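Falcombe Household Storage Terms

A word list with short definitions for the things people use to store shoes, coats, linens and kitchen goods at home. It was put together for people who write catalog entries, secondhand listings and moving inventories and want the same object to get the same name every time.

Contents

The list has 3441 entries in one tab-separated file, terms.tsv. Each row has four columns: term, category, definition, and see_also. The file is UTF-8 with Unix line endings. There are 15 categories, listed in categories.txt.

Sources

Entries were written from scratch after reading old mail-order catalogs and the Sturska glossary, which covers kitchen goods only. Where Sturska and common American usage disagree, we follow American usage and put the other word in see_also. Regional words such as "chifforobe" are kept and tagged regional. 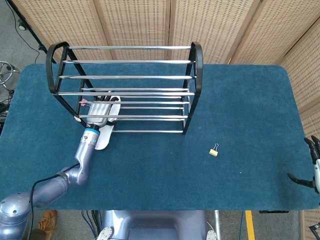
Naming follows the form of the object first and its use second. A "shelf" has a solid or slatted surface. A "rack" is open and may hold things on bars, hooks or pegs. The shoe rack in the photo, with long rods running between two black curved end frames, is entered as "rack, shoe, two-tier". Tiers are counted from the bottom, and the floor under the lowest tier is not a tier. Spacing between the rods does not change the term, so an upper tier with wide gaps and a lower one with closer rods still make one entry.

Known problems

The category "closet fittings" overlaps with "hardware", and 45 terms appear in both. Definitions for garment bags are thin. Plural forms are missing for 55 entries, mostly in "baskets and bins". The see_also column sometimes points to a term that was renamed in February; run check_links.py to find these.

Versions

Ruppert is the current release. Levier was the one before it and used commas as separators, so scripts written for Levier need a small change to read the new file.

License

Free to use and change with credit to Falcombe. Corrections go in the issue tracker, one term per issue, with the row's term copied exactly as it appears in the file.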